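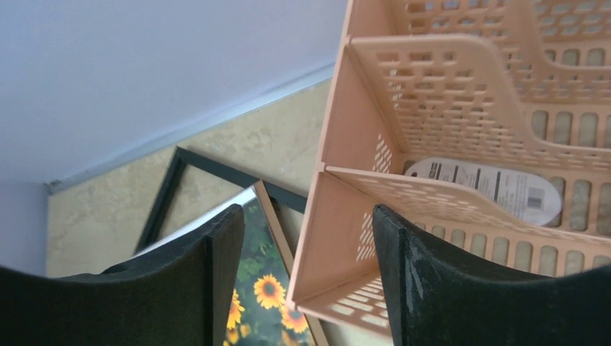 I've been looking after the same arm for two years now, and if you asked me what part of it I've spent the most hours on, I wouldn't say the motors or the controller or the software (although the software has had its share of my weekends). I'd say the fingers. Two lumps of black material that hold things. I've become a finger person, and I want to make the case that more people should be.

Our cell is a small one. It's a single arm at Trevaskis, in what used to be the sample room, and it does pick-and-place on household stuff – trays, frames, packets, whatever shape of thing somebody wants handled that week. The gripper came from Siteo with the arm, and the wrist camera came later from Drorholm, on a bracket I had to file down myself. When it runs well you forget it's there. When it runs badly, everybody starts talking about the model, or the lighting, or the calibration, and they want to open a laptop. I want to open a drawer and get out a rag.

My opinion, and I'll fight anyone over coffee about it, is that most setups like ours are maintained from the wrong end. We log every software version. We can tell you which settings file was loaded on any given morning. But ask when the finger faces were last wiped down, or whether the left one has the same wear as the right, and you get a shrug. I got that shrug from myself for most of the first year!

What changed my mind was a bad week in November. The arm started dropping thin things. It could pick up a mug all day long, but a flat card in a plastic tray would slide out halfway up. Bevan Wihongi, who shares the cell with me, was sure the close position had drifted, so we ran the homing routine over and over. Then he was sure it was the camera, so we recalibrated that too. I was no better, by the way. I had a whole theory about the power supply. After almost 193 test picks (we kept a tally on the whiteboard, and there was some arguing about whether the last one counted) Sofia Pacheco walked over, ran her thumb down the inside of one finger and said it felt like a bar of soap. She was right. There was a polished patch where every flat object had been rubbing, and a film of something on top of it, probably from a batch of new trays.

We cleaned both fingers, roughed the patch up a bit with a fine pad, and the drops stopped that afternoon.

Now, I know the answer I'm going to get, because Bevan gives it to me about once a month. Good software should cope. If a gripper needs a person fussing over it with a cloth, then it isn't much of a robot, and the real fix is smarter control that notices the slip and squeezes harder. I have some sympathy for that! I'd love it. But squeezing harder is how we cracked a picture frame, and a smart controller on a greasy finger is still holding things with a greasy finger. You wouldn't drive on bald tires because the brakes are clever.

There's a money side too. Our fingers are the cheapest wear part on the whole arm, and we were treating them as if they'd been cast into it at birth. I now swap the pair every 2,000 cycles whether they look tired or not, and always both together. Bevan thinks that's wasteful. He'd run them until they fail and only change the bad one. We tried that once and ended up with a new finger facing an old one, and everything we picked up came out of the tray with a slight twist to it. It took me a day to work out why.

As for scuffs, I've stopped panicking about them. A few scratches on an inside edge tell you where the work is happening, and I'd sooner have that than a finger so perfect I can't read it. I look at the wrist camera view first thing, before anything moves, because the fingers are right there in it and it costs me nothing. Then I shut the arm down properly and feel the faces with my thumb, like Sofia did. Dirt you can sometimes see. Slick you mostly can't.

The whole business takes 5 minutes, and most of that is finding the rag. I've asked for it to go on the morning sheet, above the software checks, and so far it has gone on below them, in smaller type. Bevan typed it up. I'm going to ask again.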